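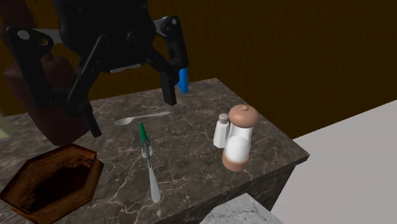
配当金だけで毎月の食費をまかなうのを目標に、こつこつ積み立てて14年目になりました。最初は月に一万円も入れられなかったのに、よく続いたなあと自分でもびっくりしてます(笑)。で、ここに来て急に迷いが出てきたんです。うちの台所をそろそろ直したくて、天板をこういう濃い色の石にしたいんですよね。灰色がかった茶色に、ベージュや白っぽい細い筋が網みたいに入ってるやつ。見積もりを取ったら202万円でした。払えます。払えるんだけど、配当用の口座を崩さないと払えない。みなさんならどうしますか?

投稿者:みかん箱の底
ちなみに今の中身はこんな感じです。
Drallari高配当ファンド 765万円
Tratska債券ファンド 696万円
普通預金は生活費の半年分だけ。住宅ローンは終わってます。夫婦ふたり、来年の10月に夫が定年です。

投稿者:yukidaruma_k
14年はすごい!まずはおつかれさまです。
私なら債券のほうを崩します。高配当のほうを売ると毎月の入金が目に見えて減るので、たぶん気持ちがしょんぼりしますよ。うちは車を買ったときにそれをやって、半年くらい通帳を見るのがいやでした。

投稿者:鍋ぶた
え、崩すの反対です。
定年まで一年ちょっとなんですよね?退職金が入ってから払えばいいだけの話では。台所って今すぐ使えないほど傷んでるんですか?水漏れとかなら別ですけど。

投稿者:みかん箱の底
>鍋ぶたさん
水漏れはないです。扉がひとつちゃんと閉まらないのと、天板の継ぎ目がふやけてきてるくらい。我慢はできます。できるけど、毎日見るところなので……。

投稿者:鍋ぶた
我慢できるなら待つに一票。扉は蝶番を替えれば千円くらいで直りますよ。

投稿者:sora_to_mugi
横から失礼します。わたしは逆に、使えばいいのに派です!
なんのために積み立ててたんでしょう?食費をまかなうのが目標でも、その食費で作るごはんは台所で作るわけで(こじつけ)。合計で1400万以上あって、そこから202万でしょう。残りでまた続ければいいと思います。うちの親は「いつか使う」と言いながらずっと貯めていて、けっきょく旅行にも行かないまま足を悪くしました。あれを見てると、元気なうちに使うのも大事だなあって。

投稿者:yukidaruma_k
あー、それはわかります。うちの母もそうでした。

投稿者:鍋ぶた
親御さんの話はわかるけど、それと一年待つかどうかは別問題だと思う。一年で足は悪くならないでしょ。

投稿者:sora_to_mugi
そこはわからないですよ?
それに工事の値段だって来年同じとは限らないです。去年うちが外壁を頼んだときは、見積もりの有効期限が切れたとたんに上がりました。

投稿者:ロンパー
石屋ではないけど内装の仕事してました。
天板だけの話をすると、石はほんとにピンキリです。202万の内訳は見ました?石代、加工代、古いのの撤去、下のキャビネットの補強、どれがいくらかで話が変わります。石は重いので、補強が抜けてる見積もりだとあとから追加が来ます。あと濃い色は水あかが白く残ると目立つので、拭くのが面倒な人にはすすめません。筋がたくさん入ってる柄だと多少ごまかせますけどね。

投稿者:みかん箱の底
>ロンパーさん
うわ、ありがとうございます。内訳、いま見直したら「一式」って書いてありました……。食洗機も込みだと聞いた気がするんですが、紙にはないです。

投稿者:ロンパー
一式はだめ。分けて出してもらってください。あともう一社。

投稿者:豆腐屋の隣
お金のほうの話に戻しますけど、その口座って特定口座ですか?それとも非課税の枠?
利益が出てるなら売ったときに税金がかかるので、202万ほしいなら202万ぶん売っても足りないかもしれませんよ。私はそれで足りなくて、最後に定期をひとつ解約するはめになりました。

投稿者:みかん箱の底
Drallariのほうは半分くらいが非課税で、Tratskaはぜんぶ特定です。利益はDrallariがけっこう乗っていて、Tratskaは買値とほぼ変わらず、ちょっとマイナスの月もあります。

投稿者:豆腐屋の隣
だったらTratskaから売れば税金はほとんど気にしなくてよさそう。yukidaruma_kさんと同じ意見になりました。

投稿者:鍋ぶた
定年前って、むしろ債券を厚めにしておく時期じゃないんですか。値動きの小さいほうだけ減らしたら、残りが株ばっかりになりますよね。そこは気にしたほうがいいと思う。

投稿者:豆腐屋の隣
うーん、それはたしかに。両方から少しずつ、が落としどころかな。めんどくさいけど。

投稿者:ぺんぎん定食
リフォームローンは?うちはOddssonで組みました。繰り上げも無料で、退職金が入ったらまとめて返すつもりです。Lirachのほうが窓口の人は親切だったけど、書類が多くてくじけました。

投稿者:鍋ぶた
現金があるのに利息を払うのは好きじゃないなあ。

投稿者:ぺんぎん定食
好みですね(笑)私は積み立てを止めるほうがいやなんです。一回止めると再開しないタイプなので。

投稿者:みかん箱の底
みなさん、たくさんありがとうございます!夜中の1時なのに読みふけってしまいました。
夫に見せたら「鍋ぶたさんに賛成」だそうです。わたしはsora_to_mugiさん寄りなので、家の中でも割れてます。とりあえず見積もりを分けて出してもらうのと、もう一社に声をかけるのだけ先にやります。扉の蝶番は夫が見てくれるそうです。

投稿者:ロンパー
蝶番は今ついてるのを外して店に持っていくと間違えないですよ。型がいろいろあるので。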